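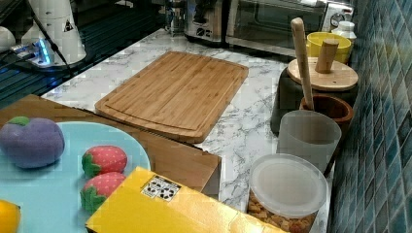 Figure 5. Kitchen counter station with the cutting board, play food on the plate, and the arm at the back left.

5. Recording your first set of examples

By now your Renness arm should be bolted down and talking to the Iltbridge recorder, so this is the part most people have been waiting for! Set aside a quiet afternoon if you can. The first few recordings always feel clumsy, and that's fine, you'll loosen up before long.

5.1 Laying out the counter

1. Put the cutting board down first. It can sit at an angle, and we'd like you to turn it a little between recordings so the arm doesn't learn just one position.
2. Set the plate of play food within easy reach of the arm. Soft felt pieces and harder plastic ones grip quite differently, so mix them if you have both.
3. Leave the everyday things where they normally live. Canisters, a cup, a spoon standing in its bowl, the toaster: all of these are welcome in the background.
4. Check that the cables have enough slack for the arm to swing across the whole board and back again.

CAUTION: Unplug the toaster and any other heating appliance before you power the arm, and keep the stovetop off for the whole session.

5.2 Recording

1. Wait for the recorder to show READY, then press Start.
2. Guide the arm to one piece of food, close the gripper gently, and carry the piece to the board.
3. Open the gripper, lift clear, and press Stop. One piece, one recording, please.
4. Type a plain sentence for the task, such as "put the strawberry on the board." Write it the way you'd say it to a friend across the kitchen.
5. Put everything back, shift the plate a few inches, and go again.

NOTE: If you drop a piece, keep going and pick it up again. Mark the recording "recovered" and save it. Ifeoma Balogun, who wrote our labeling sheet, is very fond of these and would hate for you to throw them out.

Aim for 99 good recordings of each task before you start training. The recorder holds 2,000 in all, and it will beep at you (rather insistently, sorry) when space runs low.

5.3 Before you pack up

Play back the last five recordings and make sure the picture and the arm motion line up. If they drift apart, see Section 8, Clock Settings.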